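The Cupboard Test

One - The Bet

In Flomville there is a bakery which sells only two kinds of bread, and above the bakery there is the workshop of Jarkus. I worked there for one winter. My contract said "kitchen evaluator," and my mother, on the telephone, asked me to repeat it three times. In the end I told her that I watched a machine put away the dishes, and she said that for this she had raised me for free.

My boss had made a bet with the boss of Cumico, the company across the river. The bet was simple. By the last Wednesday of the winter our arm had to clear a small kitchen table, alone, before Cumico's arm cleared the same table in their own building. The loser would pay for a dinner in Tlapale, the restaurant on the hill, for both companies, with dessert.

I was given a chair, a notebook and a bell. I had to ring the bell if the arm was going to break something. But on our table there was almost nothing to break. The ketchup was a toy, the banana was a toy, and even the slice of orange was something you could drop from the roof. Only the toaster oven was heavy and serious, like a guest who came to the wrong party.

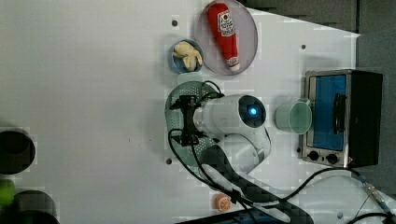

Two - The Chair

I must explain how slow it was. When I say to people that I worked with a robot, they imagine something quick. My grandmother, who had one bad hip, cleared a table for twelve persons while she was also arguing. The arm moved to the cup, and stopped, and thought. Then it moved back a little, as a person does who forgot why she entered the room.

The cup was its enemy. A cup on its side can roll, and the arm always arrived at the place where the cup had been. The first week I rang the bell too much. The second week my boss took the bell away and gave me a pencil with a better eraser.

By the end of the first month we had made 210 attempts. I know the number well, because it was my job to know it. In 16 of them the table was cleared from the first thing to the last. My boss was very happy with the 16. He wrote it on the door of the refrigerator, and he bought me a bread of the second kind.

I was not so happy. At home I had a sink full of plates, and in the evening I stood in front of it and looked at my own hands. How do they know how hard to hold a wet glass? I could not write it in the notebook. I tried, for a whole page, and then I crossed it out.

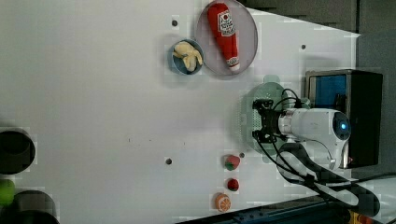

My mother had her own opinion about the machines, and she gave it to me each Sunday. She said that putting away is the smallest part of the work, and that the big part is to decide. I laughed, but the next morning I looked at our table with her eyes. The ketchup was lying across the big plate, and the banana was in the little blue bowl beside it. My mother would never allow this. She would say, who puts a bottle on a plate? And she would take it off before she even sat down. The arm did not find it strange. For the arm, a bottle on a plate was a bottle at a certain height.

I told this to my boss. He was quiet, and then he said that my mother could come and work for him. I told this to my mother, and she asked how much.

Three - The Last Wednesday

It snowed on the day of the bet. The bakers came up the stairs to watch, still with flour on the arms, and someone brought the dog. At ten in the morning the telephone rang one time, to say that Cumico was starting, and we started also.

I had no bell now and nothing to do with my hands, so I put them under my legs. The arm went to the strawberry first and took it very well. The bakers made a noise, as at a football match. Then it let the strawberry fall outside the bowl, found it again, and took it again - and I saw that all of us were leaning to the left, even the dog, as if we could help.
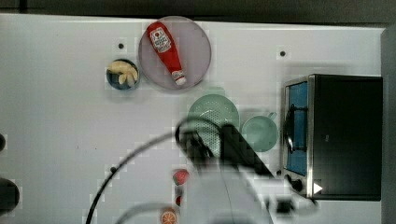 It needed 12 minutes to do what a child does in one. At the cup it stopped so long that my boss began to bite his scarf. I heard myself say, quite loud, "Lower, go lower." It did not hear me, of course. It has no ears. But it went lower, and it closed on the cup, and it held.

Then the telephone rang again. Cumico's arm had finished 6 minutes before.

We paid for the dinner. It was a good dinner, and their evaluator, a tall woman with a cold, told me that their cup also rolled, all winter, and that one night she had shouted at it in her first language. I asked her what language. It was the same as mine.

When we had eaten, the waiter came and took all the plates on one arm, nine or ten of them, with the forks on top, and he was looking out of the window at the snow while he did it. Both our tables became silent. He asked if something was wrong with the food.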